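Opposed-pull fault

From the Kendcombe Handbook of Garment Automation

An opposed-pull fault (also called cross-pull, or in the workshop simply "the tug") is a failure of two-arm robots that handle cloth. Both grippers hold the same garment, and each arm tries to reach its own target position while the other arm is still holding. The cloth becomes tight between them, the joint motors work against each other, and the load grows until the fabric slips, the fabric tears or one of the arms stops with an overload error. The term is best known from the Muvgate faults at Clevport, which led to changes in how cells of this kind are supervised.

Contents
1 Mechanism
2 The Clevport faults
3 Investigation
4 Changes made
5 Safety of persons
6 Criticism
7 Work with soft garments
8 See also

Mechanism

A rigid part held by two arms gives a clear force reading as soon as the arms disagree. Cloth behaves in another way. While it is crumpled it contains slack, and the arms can move apart for a long distance with almost no resistance. When the slack is used up the force rises very quickly. A controller that checks the force at slow intervals can therefore see a normal value at one check and a dangerous value at the next.

Three parts of a garment make the fault more likely: zips, drawstrings and seams where several layers meet. A plain weave or knit will often slide out of the fingers before anything is damaged. A zip tape does not stretch much, and the pull tab can lock behind a fingertip. Linings are also a source of trouble, for the fingers may take the lining in one place and the shell in another, and the planner treats them as the same sheet.

The fault must be distinguished from a snag, where the cloth is caught on a fixed object such as a bracket or a table edge. In a snag only one arm shows a high load. In an opposed pull the load appears in both arms at nearly the same moment, in opposite directions.

The Clevport faults

Muvgate is a motion supervisor for two-arm cells, sold by the firm Böttcher. It gives each arm permission to move and takes the permission back when a limit is passed. The sorting hall at Clevport had 11 cells running under Muvgate when the first fault was written in the log, on a Thursday during the evening shift. An operator heard a loud click from one cell and found the left arm stopped in the raised position, with the sleeve of a rain jacket stretched across to the other gripper. The elbow joint of the right arm was still powered and was still pulling.

The operator pressed the stop button. This removed power from the arms, but the gripper brakes stayed closed and the jacket remained under tension. When the sleeve was cut free with scissors, the right forearm sprang back and struck the side wall of the cell. No person was hurt. The wall panel was cracked and one wrist cable was pulled out of its connector.

In the following weeks the same pattern was found in four more cells. In most of these cases the fabric gave way first, and the torn garment had been recorded as a defect of the incoming goods. For this reason the number of earlier faults is not known.

Investigation

The investigation was led by Jana Albers, a control engineer from Kendcombe, with Roxana Alvarado responsible for the tests on fabric. Their report names two causes which had to occur together.

The first was a delay. Muvgate compared the loads of the two arms every 900 milliseconds. Inside one arm the overload check was much faster, but it looked only at that arm and was set high, so that heavy wet garments could be lifted without false stops. Between these two checks there was a gap, and a tight garment could pass through it.

The second was the order of recovery. When one arm stopped, it held its position with the gripper closed. The supervisor marked this arm as safe and allowed the other arm to finish its movement. For two arms on separate tasks this is a reasonable rule. For two arms joined by a jacket it meant that the second arm pulled against a fixed point.

Alvarado repeated the movement with 1,000 garments of mixed type. Jackets with a full-length zip produced the fault far more often than shirts or towels. The report notes also that a garment lying in a loose heap gave a worse result than the same garment spread flat, as the camera could not judge how much slack was left between the two grip points.

A third idea, that worn fingertips had increased the grip, was examined and rejected. New and worn fingertips gave the same behaviour.

Changes made

Böttcher issued a revised version of Muvgate in September. The main changes were as follows.

Load comparison between the arms is carried out in the fast control loop, in place of the slow one.
If one arm stops while both grippers are closed, the other arm must stop also.
After a stop, the arms move a small distance towards each other before any gripper opens.
A gripper may open only when both load readings are low.
Each torn garment is stored together with the load record of the cell.

The revised version was run for 1,000 hours in the Clevport hall before it was released to other users. The log of this trial contains several stops caused by opposed pull, all of them at low load, and no torn garments from this cause.

Safety of persons

The greatest danger to persons comes after the arm has stopped. A garment under tension stores energy, and so does the gearing of the arm. An operator who sees a motionless robot may believe that it can be touched. The instruction adopted at Clevport requires that nobody cuts or pulls the cloth by hand while it is tight. The arms are first brought together from the control panel, or, if power is lost, the brake of one gripper is released with the hand lever while the operator stands outside the reach of both forearms.

Scissors and knives were removed from the cells. The hall had kept a pair at each one for loose threads.

Cables deserve separate attention. On many small arms they run along the outside of the links and form free loops near the wrist. A sudden return movement can throw such a loop against a joint. The report advises an inspection of ties and connectors after each opposed pull, also when the arm appears to work normally.

Criticism

Some users found the revised rules too careful. A cell that stops both arms loses the position of the garment, and the task must start again from the picking step. Albers accepted this point in a later comment and proposed that the planner should estimate slack from the gripper cameras, so that the arms could slow down early. This method has its own difficulty, because a raised fold close to the camera can hide the cloth behind it. It was not part of the September version.

The name of the fault has also been questioned. In older manuals "cross-pull" refers to a diagonal load on a single gripper, and the two meanings are sometimes confused.

Work with soft garments
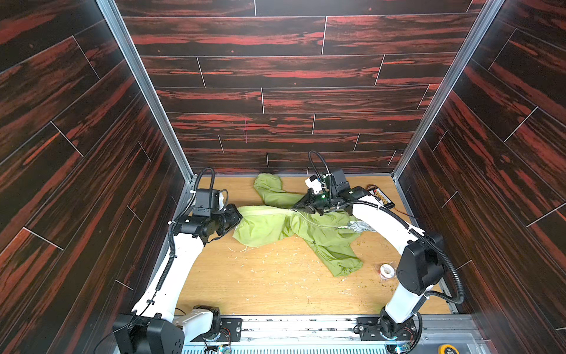
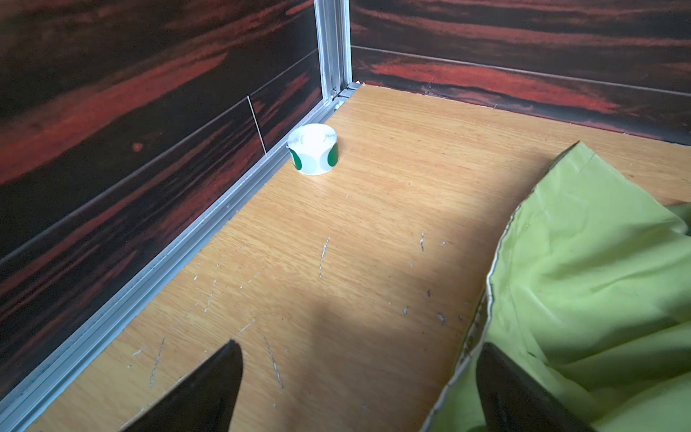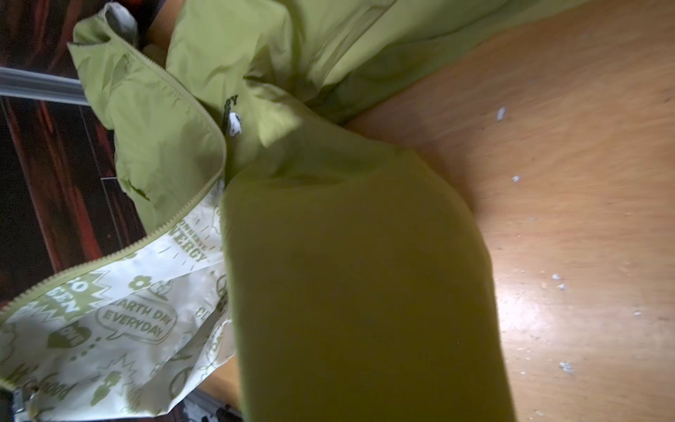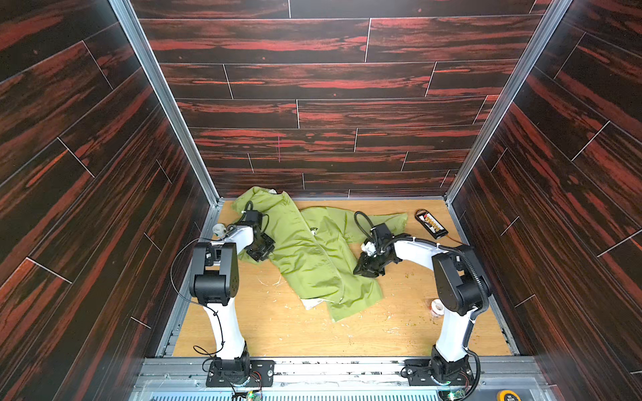

Two-arm handling of crumpled green fabric: fixed camera (first and fourth), gripper cameras (second and third).

See also

Snag detection
Slack estimation
Gripper brake
Stored energy in stopped machines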